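Chapter 8
Measuring Small Volumes

Most of the work in a teaching laboratory involves amounts of liquid too small to pour. A drop of water from an eyedropper is already a large quantity by these standards. This chapter covers how small volumes are measured, how errors creep in, and how to report a result with the right number of digits.

Section 8.1 deals with units. One liter holds 1,000 milliliters, and one milliliter holds 1,000 microliters. A reading of 249 microliters is therefore 0.249 milliliters.

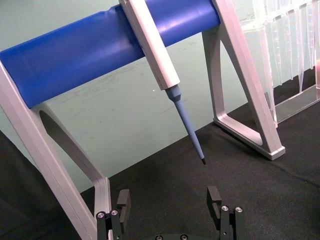
Tumaini Mugo would put the units later. Students learn them faster, in Mugo's view, once they have spoiled a dilution by misplacing a decimal point, and a table memorized in the first week is gone by the third. Readers who agree may begin with Section 8.2 and come back.

Accuracy and precision are separate ideas. A set of readings is precise when the readings agree with one another, and accurate when they agree with the true value. Exercise 3 gives data that are precise and wrong.

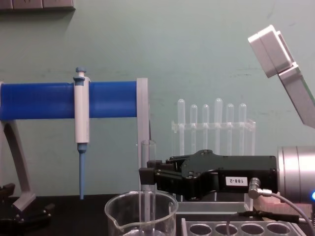
Technique accounts for much of the error in student results. Press the plunger to the first stop before the tip enters the liquid, then release it slowly. Between uses, hang the micropipette upright with the tip pointing down, clear of the bench, as on the blue bar here. Liquid that runs back into the body can damage the seal.

Before starting Section 8.2, review the rules for significant figures in Appendix B.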